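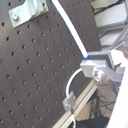

Breadboard with a silver bracket bolted down near one corner.

Week 6 - Red cards and what happens next

Right, so last week we got through fouls and advantage, and a few of you emailed me about the Billstead match, which is a good place to pick up. I was on the line for that one and I still go over it in the shower.

Quick recap. Allton were a goal up, 70 minutes gone, and their number six went in late from behind. Straight red, easy call. The trouble came in the walk to the tunnel - he had words with the Billstead bench, somebody threw a bottle, and suddenly we had two reports to write instead of one.

Things I want you to take from it:

The sending-off and whatever the player does afterwards are separate matters. Write them up separately, with separate times. In our league the report goes in within 24 hours, so jot your notes in the change room while it's fresh.

Stick to what you saw and heard. If your assistant saw it, your assistant writes it. Zlata Ivanyshyn's report from the Strickland final is in the reader and it's a beauty (one page, no adjectives!).

Don't chase the player off the field. Get yourself between the benches, face the play area, and let the team manager do the walking.

For next class, read the Mallel hearing summary and draft your own report from the match clip. Crowd was 612 that afternoon, if you want it for the header. Bring it on paper please, my laptop is on its last legs.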